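About Skandelmont

Skandelmont sets up and maintains robot cells for small manufacturers.
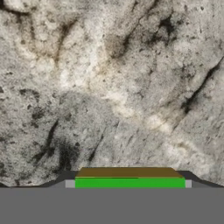 Simulation view of a layered block on its plinth, with the dark base frame to either side.

We do no machine building. Customers come to us with a cell already bought, and we get it running and look after it. The cell we know best is the Plelora, a single-arm pick and place unit, and most of our procedures were written for it.

Work on a Plelora starts in simulation. The base frame, plinth and workpiece are modelled first, at the heights measured on site. Approach angles are then checked from low down, near the level of the base, where a clash with a sloped frame end is easiest to see. Backdrop textures are left at whatever the software loads. Colours are flat and serve only to tell one part from another.

On site, the base is levelled and the plinth shimmed to within 50 microns. The arm is then run through 700 cycles at reduced speed. Zero offsets are recorded before and after. If they differ, the mounting bolts are retorqued and the run is repeated.

Service visits take place every 2,020 running hours. Belts, cable guides and the gripper seals are changed at each visit, the controller battery at every third.

Soo-ah Jeon heads the service desk at our Larninberg workshop. Spare parts for the older Du controllers are held there and normally leave within 3 working days.

Page last revised May 7, 2020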